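**Red jerseys, one lined basket, zero drawers**

**dromora_kazue** · 19/04/2019
Okay, I finally have a system for the team shirts and I'm so happy with it! One basket, one soft seat next to it, nothing else. The basket sits just to the left of the gray cushion: 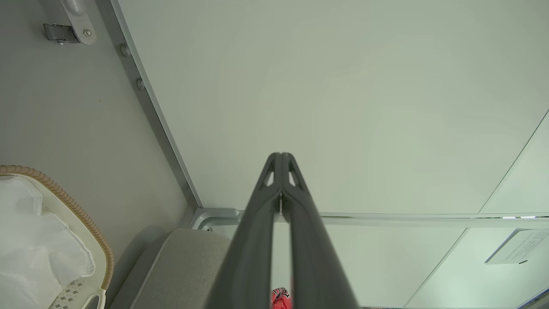
*Basket corner, with a white bag inside*

I like the woven rim so much more than my old plastic crate (that thing snagged everything).

**sadao_y**
Love it, but please fold them! Balled-up shirts come out looking like lettuce.

**mellowholger**
Disagree with Sadao. Sports shirts shake out fine. I've tossed mine in a bin for 2 years and never ironed one. What's the lining?

**dromora_kazue**
Just white cloth, it lifts out for the wash. Red and white together makes me a bit nervous, so the shirts get their own load, cold. 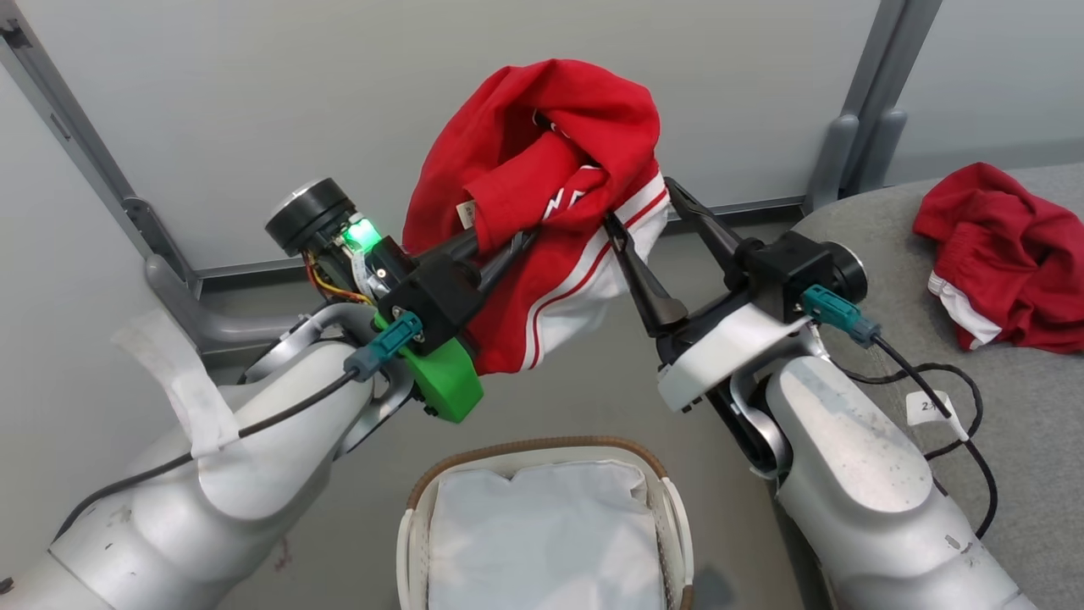 *One red shirt up, another on the gray padding*

**sadao_y**
Fine, the lining is a great idea. I'm still folding mine, stripes facing out!

**cuc_h**
Ooh, what about the seat? I want a light one and my sister swears they show every mark.

**dromora_kazue**
Mine is a beige-gray weave with speckles all through it, and I adore it. The rounded edges are kind to shins too!

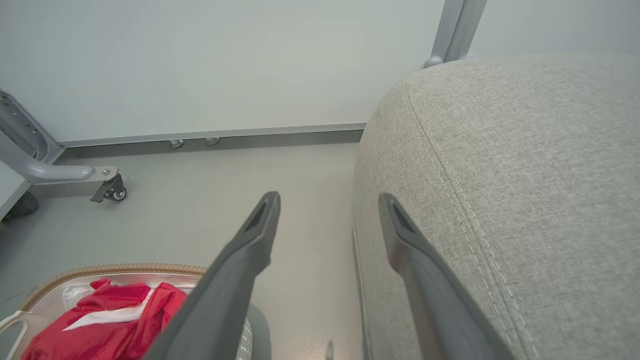 I'd go for a speckled fabric again over a plain one, any day. Vacuum it along the stitching, that's where lint collects.

**cuc_h**
Sold! Measuring my hallway tonight.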